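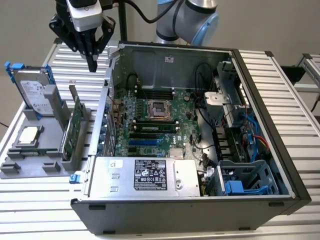 1/29/18
By Armelle Gautier
6 min read
Filed under: Talks & Handouts

Keeping the Old Office Computer: my notes for the Neder small business night

(Get water first. Check the clicker. Say hi to the front row so I stop shaking.)

Hi everybody, I'm Armelle, I run the back office at Simard, which sells upholstery fabric and has done it out of the same building since before I could walk. I am not a computer person. I want to get that out early, because somebody always comes up afterward with a question about networking and I have to disappoint them.

What I do have is a pile of old desktop computers and a boss who hates spending money. So tonight is about how we decide what to keep, what to fix and what to let go.

Start with the Cullex story. Cullex is our stock program. It's ugly, it's gray, and it knows where every bolt of fabric in the building is. It also only runs on the kind of machine most offices got rid of years ago. When I started I thought, okay, we'll replace it by spring. That was four springs back! We got a quote to move everything to something newer, and I read it standing up, and then I sat down.

(Pause here, people usually laugh. If they don't, keep going.)

So we kept the old machines. And once you decide to keep something you have to look after it, and that was the part I'd never done.

First thing, make a list. Walk through the building with a notebook and write down every computer you own, including the ones under desks and the one in the closet holding the door open. We had 28. I would have guessed half that. For each one put down who uses it, what for, and what happens to your day if it dies. That last column is the only one I ever look at now.

Second thing, sort them. Mine go into keep, parts, and gone. Keep means somebody needs it tomorrow morning. Parts means it's the same model as a keeper, or close enough. Gone means gone, and please be strict with that pile, it wants to crawl back onto the shelf.
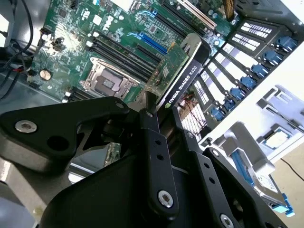

Now, on the parts pile. I used to think a dead computer was dead all the way through, like a lightbulb. It isn't like that at all — one piece quits and everything around it can be perfectly fine. Memory moves over to another machine if it's the right type. So do drives, fans, power supplies, sometimes the processor. Write the model number of the donor on a piece of tape and stick it on whatever you take out. I didn't do that the first year, and I had a drawer of mystery parts that I was too stubborn to throw away and too nervous to use.

(Ask for a show of hands: who has that drawer?)

Okay, data. Slow down for this section, it's the one that matters.

The computer is replaceable. What's on it may not be. Before anybody opens anything, copy the files, and then open a few of the copies on a different machine to make sure they're really there. We back up Cullex every night to one place and once a week to a second place, and the second place is not in the building. I check the backups on the first working day of the month with a cup of coffee and it takes me 30 minutes.

And when a machine goes to the gone pile, the drive comes out first. Every time. Ours held customer addresses, payroll, and in one case an awful lot of somebody's wedding planning. Wipe it or have it destroyed, and get a receipt if you pay for it. 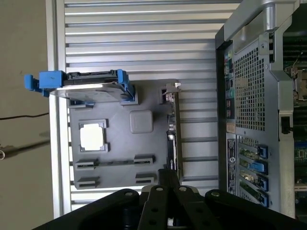 A hard drive in its tray, resting at the corner of a dark gray board.

Money! I promised numbers. Last year we spent $1,268 on keeping the old machines going, and that covers used parts, a good external drive, and a few hours of help from the repair counter at Stulus when I got in over my head. The cheapest fix was $68. I'm still proud of it and I bring it up at dinner.

Be fair here, though. Mention my hours. They don't show up on an invoice, and if I'm elbow deep in a computer I'm not calling the people who owe us for fabric. If your time is worth more than mine or you just hate this stuff, buy the new machine and enjoy your evening.
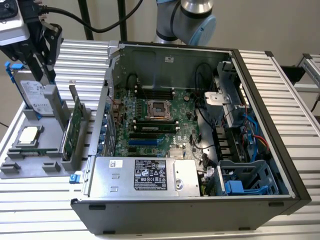 Side panel off, processor socket empty, one memory module in the lower row.

A few things I'd tell myself if I were starting over:

Unplug it. Then check that you unplugged the right one.

Take a picture with your phone before you pull any cable. I take too many and I've never been sorry.

Screws go in a muffin tin. Mine is from my own kitchen and I'm not getting it back.

Touch bare metal on the case before you touch a board, and hold boards by the edges.

If a processor comes out, put it somewhere padded and leave the pins in the socket alone. They're tiny and they bend if you look at them funny.

Stop when you get tired. I've done my worst work after seven at night.

(If there's time: the closet computer. If we're running late, skip it and go to questions.)

People will ask when we're finally going to replace Cullex. The plan is to look at it again in April, after inventory. My boss says we'll see.

Handouts are on the chair by the door, the blank list is on the back page. Please take two, I printed way too many.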